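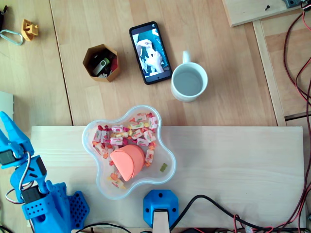 발표 메모 (2026년 9월 22일, 제가 보려고 쓴 거라 말투가 좀 들쭉날쭉합니다)

시작
인사하고 바로 데이터 이야기로. 모델 이야기는 뒤에 하는 분이 훨씬 잘하실 거라 저는 모으는 쪽만 말할게요. 프로젝트 이름은 Zovia고, 책상 위에서 작은 팔로 물건 집고 옮기는 걸 가르치는 일입니다. 여기서 물 한 모금.

슬라이드 2: 처음에 했던 실수
처음 모은 시연이 155개였어요. 뿌듯했죠! 근데 학습을 돌려 보니까 그릇을 손바닥만큼만 옮겨도 팔이 원래 자리로 가는 거예요. 다시 봤더니 제가 그릇을 매번 똑같은 나뭇결 위에 놓고 있었더라고요. (웃음 기다리기. 안 웃으면 그냥 넘어감)
그래서 그다음부터는 시연마다 그릇 위치랑 방향을 바꿨습니다. 꽃 모양 그릇은 이럴 때 좀 얄미워요. 둥근 잎이 다섯 개라 조금만 돌려도 테두리 잡는 자리가 달라지거든요. 투명하기까지 해서 테두리가 나무판 색에 묻히고요.

슬라이드 3: 사탕
낱개 포장 사탕은 진짜 추천합니다. 포장지가 구겨지는 모양이 다 달라서 같은 더미가 두 번 안 나와요. 분홍, 흰색, 노랑, 빨강이 섞여 있으면 색만 보고 외우기도 어렵고요. 그 위에 주황색 원통 하나 비스듬히 얹어 두면 갑자기 난도가 확 올라갑니다. 기울어진 물건은 그리퍼가 어느 쪽에서 들어갈지 사람도 망설이는데, 그 망설임이 그대로 데이터에 남아요. 저는 2초 넘게 멈춘 시연은 다시 찍습니다. 이 기준은 취향 차이가 있으니 질문 나오면 길게 답하기.

슬라이드 4: 책상을 치울까 말까
제일 많이 싸운 주제예요 ㅎㅎ Torbjørn Granström 님은 싹 치우고 시작하자는 쪽, 저는 두자는 쪽. 휴대폰 화면 켜져 있고, 머그컵 있고, USB 꽂아 둔 육각형 통 있고, 카라비너 굴러다니는 그런 책상이요. 실제로 쓸 책상이 그렇게 생겼으니까요. 결국 세션 8개 중 5개는 어질러진 채로, 나머지는 치우고 찍기로 합의했습니다. 단, 물 든 컵은 팔이 닿는 범위 밖에! 이건 꼭 강조할 것. 케이블도 옆으로 몰아 두기.

슬라이드 5: 기록 습관
시연 끝나면 바로 성공/실패 표시. 나중에 몰아서 하면 기억 안 나요. 실패한 것도 지우지 말고 폴더만 따로. 조명 바뀌면 메모 한 줄, 그리퍼 손가락 갈아 끼웠으면 그것도 한 줄.

마무리
11월에 Haugland 쪽이랑 데이터 합쳐 보기로 한 얘기 짧게. 형식이 서로 달라서 변환 스크립트부터 짜야 한다고 솔직히 말하기. 관심 있는 분은 쉬는 시간에 저 잡아 달라고 하고, 시간 남으면 그리퍼 영상 한 번 더 틀기.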